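Status: usable, slightly out of order, like the shelf it describes.

# murnum-games-shelf

Notes and lists for the lending shelf at Murnum, the shared workshop on the second floor. The repository holds what we know about the things people borrow for the evening and bring back in a different arrangement. It began as one text file about the poker case and has got out of hand in the usual way.

Maintained by Nesrin Coşkun. Complaints about the dice go to Oğuzhan Aksoy, who likes dice.

## What is in the repository

- `case.md`: the poker case, how it packs, what the colours are worth
- `boxes.md`: the plastic boxes with lids, and which tools are meant to live in them
- `loans.csv`: who took what, 713 rows, several of them legible
- `rules/`: house rules for three games, two of which contradict each other

Erhan Özkan typed up the older loans from the paper book. Where he couldn't read a name he wrote `E?`. It doesn't mean Erhan. He has asked me to put that in writing.

## The poker case

Black outside, black foam inside the lid, metal latches, a carrying handle. The chips sit in rows in the lower half, and each row is meant to be one colour. People start well with the red and white ones at the front and lose interest somewhere towards the back.

Packing order, for those who want it:

1. Stand the case on a table. Knees have been tried.
2. Red and white chips go in the front compartment.
3. Yellow behind them, with the blue and white alongside.
4. Card packs and dice in the middle section, dice between the packs.
5. Greens and teals at the back.
6. Run a hand across the rows. Anything that sticks up will stop the lid.
7. Close the lid, then all the latches. One latch is a hinge with ambitions.

Look under the card packs before you shut it. Stray chips like it there.
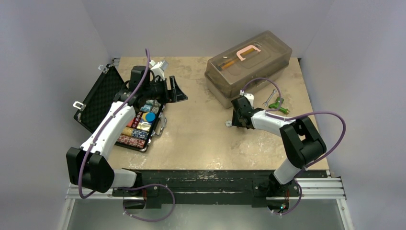
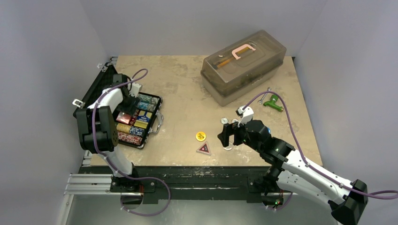 *The open chip case on the left of the table, with a closed plastic box at the upper right.*

## Chip values

We play for nothing, but people still want to know how much nothing they've won.

| Chip | Worth |
|---|---|
| Red and white | 4 |
| Blue and white | 15 |
| Yellow | 300 |
| Green, teal | agree before dealing |

The gap between 15 and 300 was Defne Karabulut's idea. She was winning at the time. I have left it alone because the last attempt to change it took up a whole evening and we never got to the cards.

## The boxes

See-through lids were bought so that you could tell what was in a box without opening it. People open them anyway. The pink saw frame goes in a box with its lid shut, and so does the orange-handled blade. Please don't store the saw in the poker case. It doesn't fit, and Emiliano Valdebenito has already checked.

## Loan columns

| Column | Notes |
|---|---|
| `item` | free text, regrettably |
| `out` | day it left |
| `back` | day it returned, blank if we live in hope |
| `who` | first name, initial, or a drawing |
| `state` | `fine`, `short`, `sticky` |

`sticky` was added in May after the Şimşekoğlu birthday. Rows before that use `fine` for everything and shouldn't be trusted.

## Known problems

- `case.md` still calls the teal chips "greenish" in two places.
- The rules for Zimness refer to a joker. The packs we tested had none.
- Sorting `loans.csv` by `who` puts the drawings first.

## Changes

- 11 October 2026: packing order rewritten, chip table moved out of `rules/`.
- Before that: see the commit messages, most of which say "chips".

## Using this

Copy whatever you like for your own shelf. If you fix the Zimness rules, send them to Nesrin.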